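Clornbridge Desk Items

Data card, last revised 21 March 2021

Summary
Clornbridge is a small picture set of ordinary desk supplies, put together for the Mornamitz catalog project. It holds 983 pictures in 8 groups, among them staplers, tape dispensers, hole punches and scissors. Each item was set out on a table by itself.

Contents
items.csv — one row per item, with group, main color and material
pictures/ — one folder per group
notes.txt — corrections made since August

Labels
Color means the color of the largest part. Metal parts are listed in a second column, so a stapler with a plastic body and a metal staple channel gets both entries. Two people labeled every item, and 200 rows were checked again after the column names changed.

Sample from the stapler group 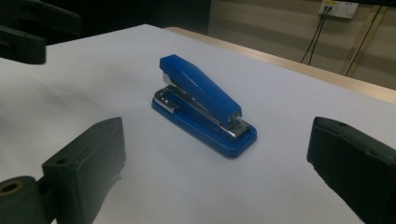
Blue plastic stapler on a white tabletop. Color: blue. Second column: metal.

Known problems
Glossy plastic picks up highlights, and light blue and gray are sometimes swapped in the older rows. Item size is not recorded. The Abugri folder uses the old group names — run rename.py before merging it.

Use
Free for teaching and research. Please cite as Clornbridge Desk Items, Plason.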